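Vorräte gehören auf den Tisch

Lesezeit: 4 Minuten

Ich habe mit meiner Freundin Viorica Nikolaidis einen Streit laufen, der inzwischen älter ist als manche Packung in meinem Schrank. Es geht ums Umfüllen. Viorica füllt alles um. Mehl, Zucker, Linsen, Speisestärke, sogar die Kekse kommen bei ihr in Gläser mit Bügelverschluss, und auf jedem Glas klebt ein Etikett in ihrer schönen, leicht nach links kippenden Schrift. Als ich im November bei ihr war, standen da 29 Gläser, das weiß ich nur, weil sie es mir stolz erzählt hat. Und ich stand davor und dachte: sieht toll aus, will ich nicht.

Versteht mich nicht falsch, ich habe es probiert! Vor ein paar Jahren habe ich mir von Tirnar einen ganzen Satz Vorratsdosen gekauft, stapelbar, luftdicht, mit diesem Deckel, der beim Zudrücken so befriedigend seufzt. Einen Nachmittag lang habe ich umgefüllt wie eine Besessene. Danach war die Küche voller Mehlstaub, ich hatte von fast jeder Sorte einen Rest übrig, der nicht mehr in die Dose passte (und der dann mit einem Gummiband drumherum hinter der Dose wohnte), und beim ersten Pudding stand ich vor zwei weißen Pulvern und musste den Finger reinstecken. Stärke quietscht ein bisschen, Puderzucker nicht. Das kann man lernen, aber warum sollte ich?

Die Packung weiß ja alles. Wie lange das Zeug hält, was drin ist, wie viel Wasser dazu muss, und manchmal steht hinten noch ein Rezept drauf, das man dann zwar nie macht, aber jedes Mal wieder liest. Wer die Tüte wegwirft, schreibt das alles entweder ab oder vergisst es. Ich gehöre zur zweiten Gruppe.

Dazu kommt, dass ich Verpackungen einfach gern anschaue. Ich kaufe viel im asiatischen Laden bei uns um die Ecke, Kesano heißt er, zwei enge Gänge und hinten eine Kühltruhe, die brummt wie ein alter Traktor. Die Hälfte der Aufschriften kann ich nicht lesen, und trotzdem finde ich zu Hause alles sofort wieder. Grün ist die Stärke, Blau auf Weiß ist der Zucker. Mein Kopf merkt sich Farben und Knicke in der Folie viel besser als Etiketten, und ich vermute, das geht den meisten so, die nicht Viorica heißen.

Deshalb plädiere ich für etwas anderes als Umfüllen, nämlich fürs Ausräumen. Alle paar Wochen kommt bei mir der ganze Kram auf den Tisch, in der Originalpackung, und bleibt da auch mal einen halben Tag liegen. Schön ist das erst mal nicht. Es sieht aus, als hätte jemand mitten im Einkauf die Lust verloren. Aber ich sehe, was ich habe, und das kann kein noch so ordentlicher Schrank.

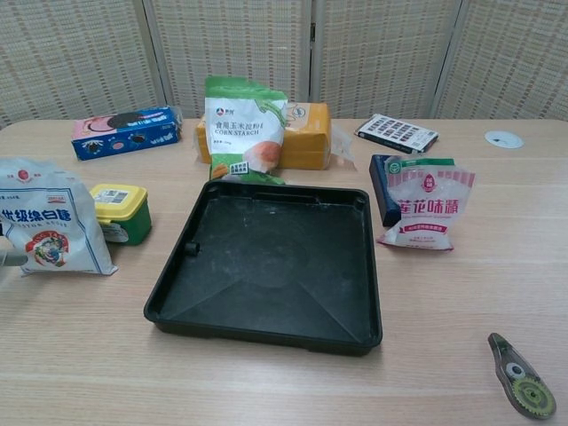

Das Tablett ist überhaupt der Trick an der Sache, und den habe ich von Tomomi Shibata, die früher über mir gewohnt hat. Tomomi kocht sehr viel und besitzt erstaunlich wenig. Ihre Regel ging so: Auf den Tisch darf alles, aufs Tablett kommt nur, was in dieser Woche wirklich verbraucht wird. Wenn das Tablett voll ist, ist die Woche voll. Der Rest geht zurück in den Schrank, und eingekauft wird erst, wenn das Tablett wieder leer ist. Beim ersten Mal fand ich das albern — man ist ja erwachsen und braucht kein Tablett, das einem sagt, was man kochen soll. Beim zweiten Mal habe ich eine Tüte Zucker gefunden, von der ich geschworen hätte, dass ich keine mehr habe. Ich hatte am Tag davor eine neue gekauft.

Man muss das Tablett natürlich leer anfangen, und das fällt mir bis heute schwer. Eine leere Fläche zwischen lauter Vorräten ruft geradezu danach, dass man irgendwas draufstellt. Ich mache dann erst mal Kaffee und schaue die Sachen an. Was passt zusammen? Mit Stärke und Zucker ist man bei Pudding schon auf halber Strecke, mit Keksen und einem bisschen Frischkäse hat man einen Kuchenboden samt Belag im Kopf. Mir fallen solche Kombinationen am Tisch ein und nie, wirklich nie, mit dem Kopf im Schrank.

Viorica sagt, Licht und Luft täten den Vorräten nicht gut und meine Methode sei nur Unordnung mit Begründung. Beim ersten Punkt gebe ich ihr teilweise recht. Angebrochenes Mehl lasse ich auch nicht offen rumstehen, da kommt eine Klammer dran, und Nüsse gehören bei mir in den Kühlschrank. Wer schon mal Motten hatte, redet über Gläser sowieso anders, das verstehe ich vollkommen. Beim zweiten Punkt bleibe ich stur. Unordnung ist für mich, wenn ich etwas doppelt kaufe und es hinten im Fach hart wird.

Was mich an den schönen Gläserregalen wirklich stört, ist der Druck, der davon ausgeht. Man blättert durch den Katalog von Hisimau oder einer dieser Firmen und hat sofort das Gefühl, eine Küche sei erst fertig, wenn keine einzige bunte Tüte mehr zu sehen ist. Ein Glas kostet da gern mal 21 Euro! Dafür bekomme ich sehr viel Stärke. Und eine Küche, in der gekocht wird, ist halt auch mal knallgelb und blau und knistert, wenn man drankommt.

Die Tirnar-Dosen habe ich übrigens noch. In einer sind Schrauben, in einer liegen Kerzenstummel, und die große hat sich Viorica ausgeliehen, für Hafer, glaube ich. Ich habe sie nicht zurückverlangt.

Kontakt | © Küchentisch-Notizen, alle Rechte vorbehalten | Nach oben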